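Food waste in the canteen of Clandside College
Project report, second year, group 2
November 11, 2019

1. Why we chose this subject

In our canteen many students leave food on the plate, and in the kitchen a part of the vegetables is also thrown away before cooking. We wanted to know which part is bigger. In April we asked the kitchen if we may weigh the bins, and they agreed.

2. How we worked

We weighed the kitchen bin and the plate bin separately after each lunch. We used a hanging scale from Plasell, and the weights were written in a notebook on the same day. We also gave a short questionnaire to the students, and 579 of them returned it.

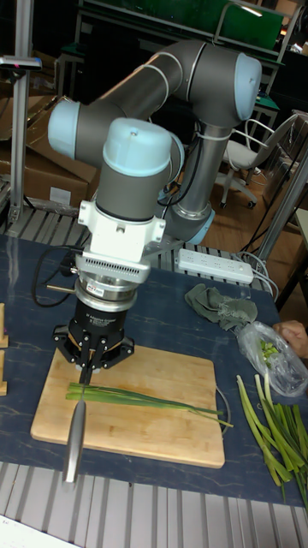
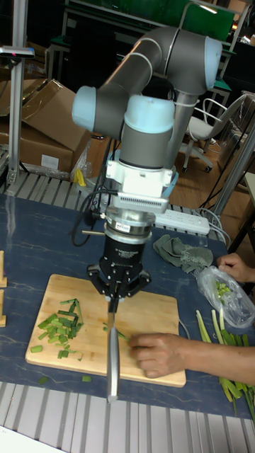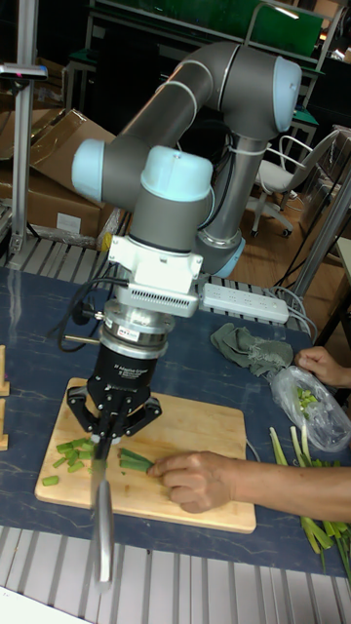 The questionnaire had only four questions, so that it could be filled in while waiting in the queue. The most common answer was that the portion of rice is too large - many students would like to choose between a small and a large plate.

3. Results

In total we served as helpers at 45 lunches and weighed 3,086 kilograms of waste. The plate bin was heavier than the kitchen bin on most days. Bread was a difficulty for us, as it was sometimes put in the wrong bin, and we could not correct this later.

4. What we would change

Next time we would weigh bread alone and begin earlier in the school year.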